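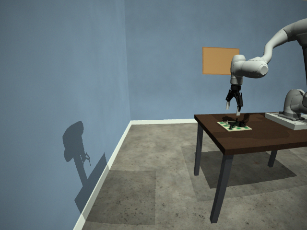 The planning mock-up: arm, table, board, all rendered.

What should I budget for a small arm that plays chess?
Posted by Tatsuya Ogura

Our chess club wants a robot arm for the June open house. So far I own a simulation of one, and it has been very affordable. Mounted on the table in the model is a generic arm with a two-finger gripper, reaching over a regular board.

Now I have to turn it into a shopping list. Godar quoted me $1,577 for a used arm, gripper "negotiable," whatever that means for a gripper. Hurkus has one that costs more, but they answer the phone. Do I need anything besides the arm and something to hold the pieces with? My sister Sachiko says a table. We have a table. She has seen the table and stands by her answer.
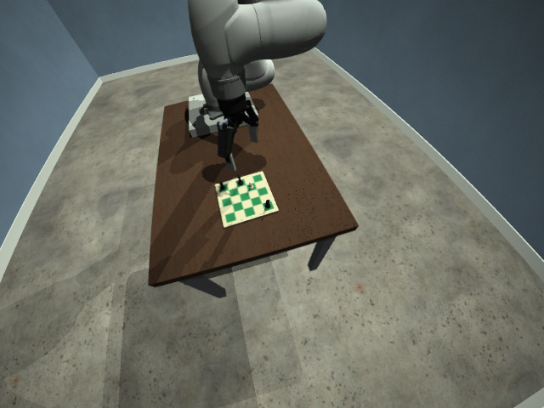

Same setup from higher up, gripper just behind the far edge of the board.

Bernadette Sheehan
Your sister is right. An arm that swings its own weight around will walk a light table across the room, and then every square on your board is somewhere else. Price a heavy top and square steel legs before you sign anything. I paid $216 for mine secondhand and it's the only part of the project I have never sworn at.

Other things that were missing from my first budget:

Fingertips. The ones in the box are made for blocks. A pawn is not a block. I went through 2 sets before I found a pair that didn't fling bishops.
Mounting plate. Mine was $184 and arrived without bolts.
A stop button you can reach from the chair where you will really be sitting.
Shipping. Arms are heavy and the freight company knows it.

As for the used one, ask Godar for the hours on it and whether the controller is included. If they say "negotiable" again, call Hurkus.

Sewwandi Begum
Before spending anything, get more out of the free version. Most of the questions that cost me money were reach questions, and a model will answer those while you eat lunch.
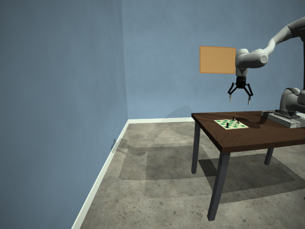 Try the far corners of the board first, then the near ones, then wherever you plan to dump captured pieces. People forget the captured pieces. If the arm has to fold up like a lawn chair to get at a corner square, move the base in the model now, because drilling new holes in a real tabletop is a hobby of its own. Do it with the exact arm you're buying, too. I planned everything around a Furukawa, bought a Flistari on sale, and came up one row short. I could play very well as long as my opponent stayed away from the back rank.

Shadows are worth a look as well if you're going to put a camera over it. Mine couldn't tell a black knight from the shade of the arm until I bought a second lamp, so put a lamp on the list.

Kiyoshi Tsuchiya
just buy the cheap one, they are all the same

Bernadette Sheehan
They are not all the same, Kiyoshi.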